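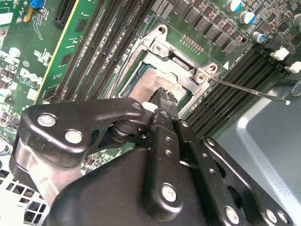
Mallora Automation Wiki – maintained by the Cell Maintenance Team, Cuslow site

Prokolness cell

The Prokolness cell is a robot workstation for removing and placing processors in used desktop workstations. It stands in the disassembly hall of the Cuslow site and consists of one arm, one two-finger gripper, a wrist camera and a low table on which the open computer case is fixed. The article describes how the cell is set up and how it is looked after. For the sorting line that receives the boards, see Castaño line.

Setup

The case is placed on the table with its side cover removed and is held by 2 clamps. Before the arm is enabled, the operator opens the retention lever and the load plate of the socket by hand. The arm does not perform this step. A load plate that stands only half open is the most frequent cause of a stopped cycle, and it should be checked first when the cell reports contact above the socket.

The reference position is taught again for each type of board. The operator moves the arm in slow mode until the fingertips are above the middle of the socket, and saves the point under the name of the board. The approach height is 100 mm. From this height the arm goes down at reduced speed until the force limit is reached.

Gripping

A processor is held by its two opposite edges and never by the contact side. The pads must be parallel. If one pad sits lower than the other, the chip leaves the socket at an angle and can damage the pins, which on this type of socket belong to the board and can rarely be straightened with success. 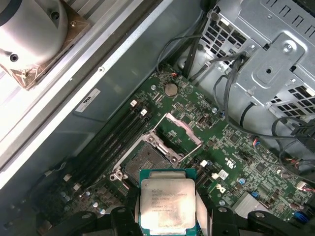 For placing, the same path is used in the opposite direction. The marked corner of the processor is compared with the corner mark of the socket in the camera picture, and the operator confirms before the last movement. The chip is released only when it lies flat.

Maintenance

Finger pads are cleaned with isopropyl alcohol at the start of each shift. Old thermal paste is the main problem here: a thin film on the pads is enough to let a chip slide. The pads are replaced after some 300 cycles, or earlier if the edge is worn.

The bolts of the finger linkages are checked with a torque wrench every month. A loose bolt can be noticed by a small play at the fingertip – it is best felt with the power off. After any bolt is tightened, the reference position of the board in use must be taught again.

The camera window is wiped with a dry cloth. Alcohol must not be used on it.

Known faults

Fault 17 (grip width out of range) appears when the pads were changed and the zero point of the gripper was not set. Close the fingers fully, set zero, and repeat the cycle.

See also: Castaño line, Force limits, Pad types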